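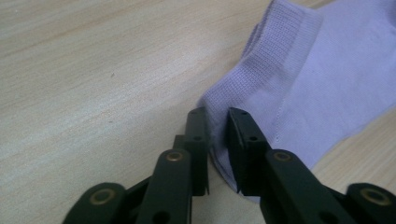

### 3.2 Equipment plan and allocation

Procurement for the second collection phase was planned per station, as the cost of a station is dominated by parts that cannot be shared between operators. Each station requires two hand-held grippers, one work table and one set of mounting hardware. The gripper fingers are carried on linked parallel bars with brass-coloured rings at the pivots (Figure 3), and the linkage was treated as a wear item in the budget, separate from the body and the electronics. Quotations were requested from two suppliers, Gradard and Dimaculangan. Gradard priced the gripper as a single unit, with no option to buy links or finger plates alone. Dimaculangan quoted a higher unit price but listed the fingers and links as spares, and was selected on that basis.

The plan covers 16 grippers, enough for seven stations and one spare pair held at the Gallville site. A target of 200 demonstrations per garment type was set for each station. Finger plates are to be checked at the end of each garment type and replaced when the tips no longer meet squarely. We allowed 215 euros per station for these replacements; the figure includes carriage but excludes labour.
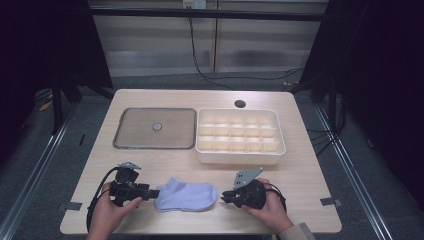 **Figure 3.** Sock handling with the hand-held grippers: close view from a gripper camera (top) and view of the table with both grippers in use (bottom).

Tables, cabling and trays were costed under a separate heading. These items have long service lives and were bought once, from general office stock where the dimensions allowed. Cable length was the only item revised after the first order. The original allowance had been measured along the table edge and left too little slack when both hands worked close together at the centre – longer cables were added to the order in May.

Garments were budgeted as consumables. Socks are the cheapest class in the Dava task list and were ordered in bulk, while shirts and towels were ordered per station. No allowance was made for automated resetting of the workspace, which remains a manual task in this phase.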